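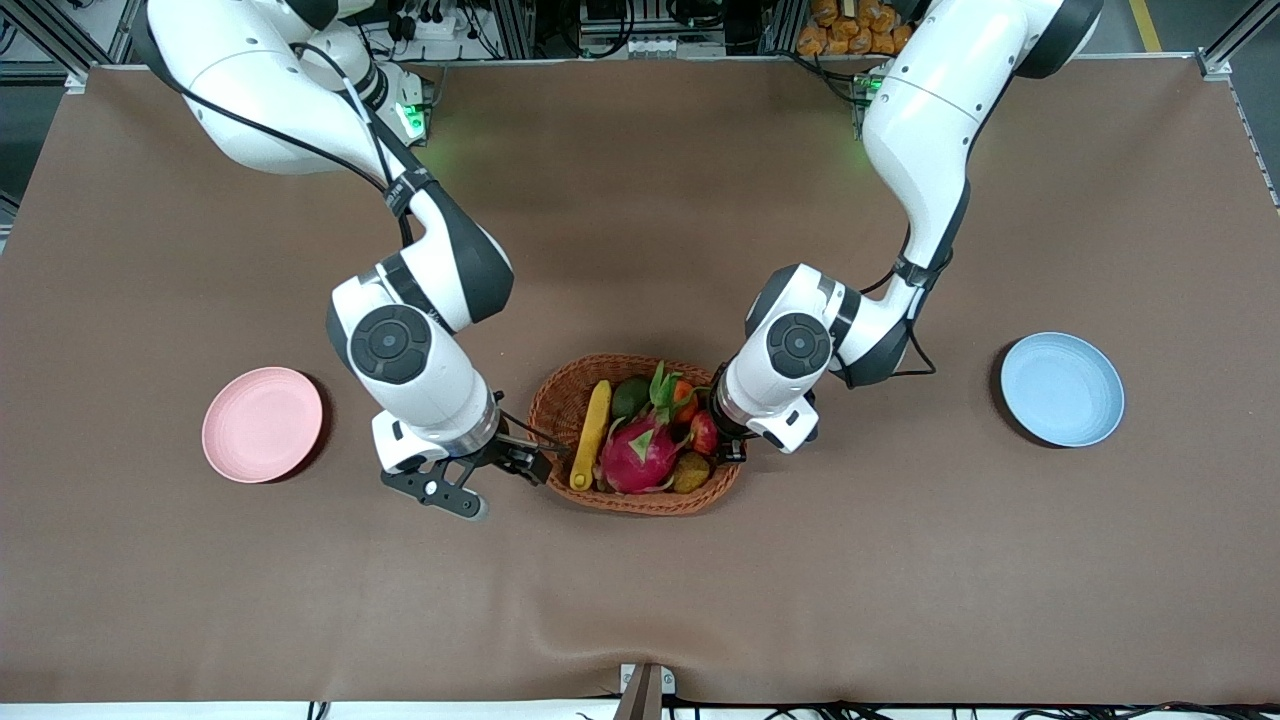
Re: [clitside-share] veg basket, what goes where

quick one as I'm out the door at half four

The oval basket is fine for the shared lunch, please don't buy another. It's shallow so stuff doesn't get buried and go soft at the bottom, which was the whole trouble with the deep one last July. Pink plate on the left, light blue on the right, basket in the middle. That's how I'd like the table laid when we do it at Broratmont too. Simple.

Annapurna Pai wrote:
> Do we really need a plate each side? Last time people just
> took from the basket and it was gone in ten minutes. Also I
> can get a wire one from Metwally if the woven one is past it.
> And is the big brown table staying, or do we go back to the
> two folding ones? I have 158 on the list for the hall and I
> dont want to be moving furniture at the last moment.

Yes to both plates. Pink is for whatever wants eating today, blue for things that will keep. If it's all left in the basket people squeeze everything and put it back.

Not past it at all, weave is nice and tight along the front rim. Wipe it with a damp cloth, don't soak it. No wire please, marks the tomatoes.

Brown table stays. Folding ones are back at Cudesano and I'm not fetching them. It's got a good matte top so spills show up straight away, and theres room to put a plate down without knocking the basket.

158 sounds high, I had 108?? Can you check you haven't got the old list in there, the one with everybody's neighbours on.

Other bits:
- onions go in the crate under the stairs, never the basket
- wash nothing till the morning
- key is in the usual place, code for the side gate still 921

Will look at the rest of your questions tonight, sorry, must run

M.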